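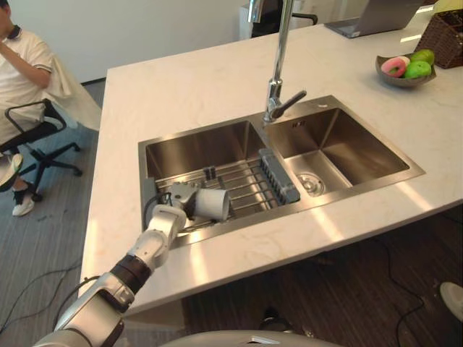 Over-sink dish rack

An over-sink dish rack is a drainer for washed tableware that rests on or within the rim of a kitchen sink, so that water falls directly into the basin. It differs from the countertop rack, which stands on its own feet and collects runoff in a tray. Most current models consist of parallel metal rods held at a fixed spacing by flexible ties or rigid end pieces. The type is common in kitchens with a double-bowl sink, where one bowl can be covered while the other stays free for washing.

Construction

The rods are usually stainless steel tube or solid bar. In the roll-up form, the rods are joined by ties of silicone or a similar material, and the whole rack can be wound into a bundle for storage. End caps close the rod ends and grip the countertop or sink ledge. Rod spacing is a compromise: close spacing supports small cups and cutlery, while wide spacing drains faster and admits the edge of a plate.

Rigid versions use welded rods in a solid frame and are sized to sit inside the basin opening. They carry more weight than roll-up racks but fit fewer sinks. Some have a separate slotted holder for utensils, which can be moved along the rods or lifted out. 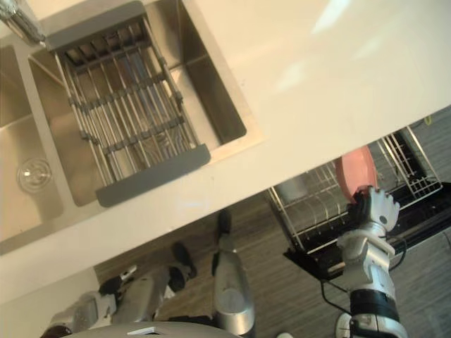

Countertop and combined types

The countertop rack is built from bent wire, commonly chrome-plated, with upright slots for plates and an open area for cups and bowls. A tray below catches the runoff and is either emptied by hand or sloped toward the sink. Households often keep both types, using the wire rack for plates and the over-sink rack for items that hold water, such as cups and pans.

The Darnomik pattern, drawn by Brunello Pellegrini in 2000, combined the two by hanging a slotted plate section from a rod mat. It was made at Jokthorpe in two lengths, 22 and 26 inches. The longer version was withdrawn after 5 years - its end caps did not seat securely on rounded sink ledges.

Loading

Plates drain fastest when held close to vertical, with a gap between neighboring faces. A plate laid flat on rods keeps a film of water in the recess behind its foot ring.
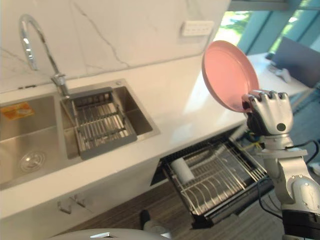
Shallow plates with a low rim can be set nearer together than deep ones. Cups are placed upside down, tilted slightly where the rods allow, so that air reaches the inside. Imani Rugemalira, in the household manual published by Mohamedi, recommends loading from the back of the rack forward and leaving the area under the faucet spout clear.

Cleaning

Mineral scale forms where water collects, chiefly at the ties and inside the end caps. Soaking in diluted white vinegar followed by a rinse removes light deposits. Chlorine bleach is avoided on stainless steel - it can cause pitting. Plated wire should not be scoured, as rust starts wherever the plating is broken. 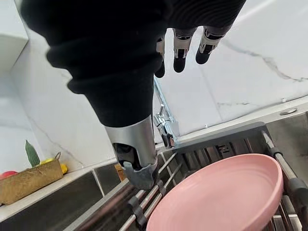 Can a roll-up rack be used to hold hot pans?
Stainless steel rods tolerate heat well, but the ties and end caps set the limit. The maker's stated temperature should be followed.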